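Udero Reuse Project: progress report to the Gullavska Fund
Period covered: spring and summer, up to the end of September

We are very pleased to be sending you this one! When you agreed the grant of 900 for shelving, baskets and the packing corner, we said we would try to get the carrier bag work going properly before autumn, and it has gone further than we hoped. The packing corner is in use, the sorting has a routine to it at last, and we've got a much clearer idea of which bags are worth keeping and which should go straight to recycling.

Bags first, as they were the main thing in our application. Thin plastic shopping bags were coming in by the sackful and we had no good way of dealing with them. People kindly save them up, often for years, and they arrive squashed into each other with the handles in knots. We now open each one out flat on the work surface, look it over for splits along the bottom seam, and then fold it in thirds so it can be stored upright. The old habit of stuffing them all in a drawer has gone, and good riddance.
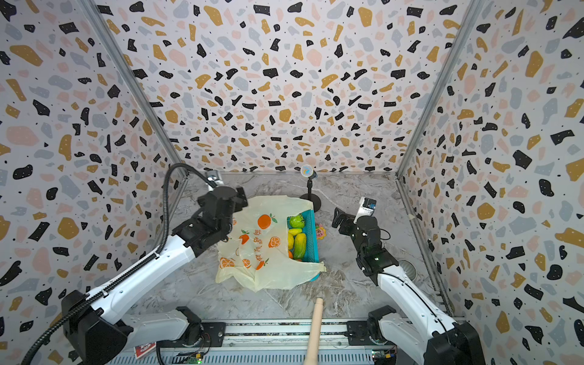 Fruit shop bags have been a real favourite. The printed ones are so cheerful, all oranges and leaves, and they hold up better than we expected when we try them with a full load of veg. We did worry that the see-through ones would tear at the handles, and a few have, but most go out again on the Friday round with no trouble at all. Our rule is that a bag has to take the weight of 3 tins before it goes on the good pile. It's a rough test, but everyone can do it and it saves a lot of arguing.

Baskets were the other half of the money. We bought plastic ones from Skasitz with small holes in the sides, which let the air through and are easy to rinse out under the tap. Round fruit stays put in them and you can see what you've got without tipping everything out - a small thing, but it has made packing so much quicker. We would happily buy more of the same.

The practice sessions for new packers have settled down too. We keep a few odds and ends on hand for these, soft things and awkward shapes, so people can learn to move a bag out of the way, get at a basket and put things back without squashing what's underneath. Lemons are good to begin with. Anything striped or brightly coloured gets remembered, so we use those when we're teaching people to check a basket against a list.

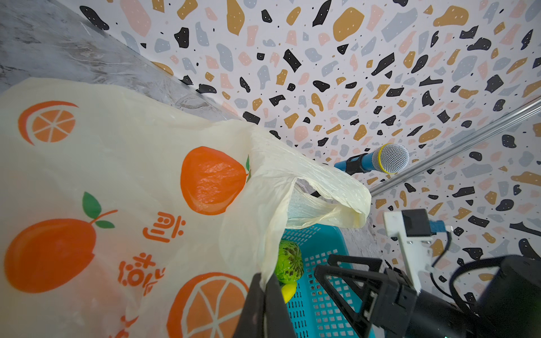 Page last changed: September

Still to do. The labels for the shelves came in the wrong size and are being swapped. We also want a proper hook for the handled bags, as they crumple again if they are left in a heap overnight, and then somebody has to flatten them all over again in the morning. The first hook we tried came off the wall.

Our friends at Hứa have asked whether they could borrow the folding method for their own store, and we've said yes, gladly. They have offered us a batch of 1000 clean bags in return, so we shall need that extra shelf sooner than planned! We have put it in the next request, along with 5 more baskets. The receipts for everything bought so far are in the usual folder, with the Skasitz invoice on top.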